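Chapter 13
Setting the Table: How Households Share Out the Work
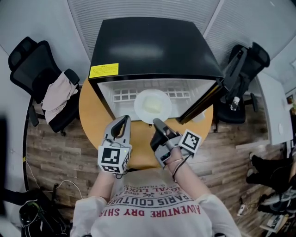 Cletus Zamora told me that in his house the washing-up was never discussed, it simply went to whoever stood up first, and so everybody learned to stay sitting down. I've repeated that to a lot of first-year groups and somebody always laughs a bit too loudly.

I want to start this chapter with meals, and I'll tell you why I like them so much as a subject. When I was doing my fieldwork in Dandham I went in with a very serious questionnaire about money — who earned it, who kept it, who decided on the new boiler — and people were polite and gave me next to nothing. Then I'd get asked to stay for tea. Within ten minutes I'd know who cooked, who got served first, who was told to fetch the salt and who was allowed to leave a dirty plate behind! After a month of this I threw out half the questionnaire (my supervisor was not pleased) and wrote a meal diary to go in its place.

In the end 60 households kept the diary, most of them in Dandham and the rest over in Likville, where the late shift meant people often ate at two different times. You'll meet several of them in the next few sections. The Likville diaries are messier and I think better, with crossings-out and one long argument about gravy carried on in the margins.

A few words you'll need before we go on. By a household I mean people who usually eat from the same shopping, whether or not they're related. By domestic labour I mean the unpaid work of keeping them fed, clean and looked after, and that includes the remembering: knowing the milk is low is work too. Sociologists have argued about how to measure that last part for years, and we'll come to the argument in section 13.2.

Before you read on, jot down who did what at the last meal you shared. Keep the note — we'll use it again at the end of section 13.1.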